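Mesura
Quiénes somos

Mesura es un taller de reparación y revisión de pequeños aparatos electrónicos. Empezamos en un local de Domínguez con dos bancos de trabajo y bastante desconfianza hacia la frase que más oíamos en el mostrador: "me han dicho que no merece la pena arreglarlo". Unas veces es verdad. Otras, quien lo dice vende el aparato nuevo.

Llevamos 13 años en esto y seguimos sin creernos casi nada de lo que pone en las cajas. No nos creemos la vida útil impresa en el embalaje, ni el adjetivo "inteligente" aplicado a una tostadora, ni los sellos verdes que cada marca se concede a sí misma. Tampoco pedimos que se nos crea a nosotros por las buenas. Con cada presupuesto entregamos una hoja con lo que se ha medido, lo que se ha encontrado y lo que no hemos sabido explicar. Esta última casilla se rellena más de lo que nos gustaría.

Qué hacemos

Reparamos luminarias, termostatos, fuentes de alimentación, radios y equipos de sonido domésticos. No tocamos teléfonos móviles: las piezas que nos llegaban eran de procedencia dudosa y preferimos dejarlo. Hacemos también informes para comunidades de vecinos y pequeños comercios que han recibido una oferta de renovación completa y quieren una segunda opinión antes de firmar. Alguna vez el informe ha dado la razón al instalador. Lo escribimos igual y lo cobramos igual.

El diagnóstico cuesta 30 euros y se descuenta de la reparación si se acepta. Si no se acepta, se paga. Probamos durante una temporada el diagnóstico gratuito y descubrimos lo que cualquiera podía sospechar, que lo gratuito acaba saliendo de algún otro renglón de la factura.

Cómo trabajamos

Cada equipo se abre aparte y sus piezas no se mezclan con las de otro. Las piezas sustituidas se devuelven al cliente en una bolsa, salvo que nos pida lo contrario. La garantía es de 2 años sobre lo reparado, no sobre el aparato entero. Quien ofrezca más que eso sobre un amplificador con décadas encima tendrá que explicar de dónde lo saca.

En el archivo del taller hay 4000 fichas de avería. No son un estudio científico ni las presentamos como tal - son apuntes de gente que ha abierto muchas carcasas. Sirven para saber por dónde empezar a mirar.

Con quién trabajamos

Compramos recambios a Mommont y a Zodstead, y a ninguno de los dos en exclusiva. No cobramos comisión por recomendar marcas, y por eso recomendamos pocas.

El mostrador abre por las tardes y cierra los jueves, día que dedicamos a los informes. En diciembre los plazos se alargan y no aceptamos encargos urgentes, aunque se pague suplemento.

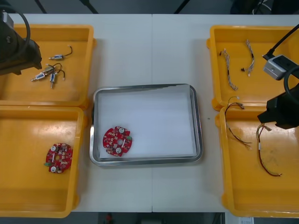 Placa de circuito roja en bandeja metálica, entre bandejas amarillas.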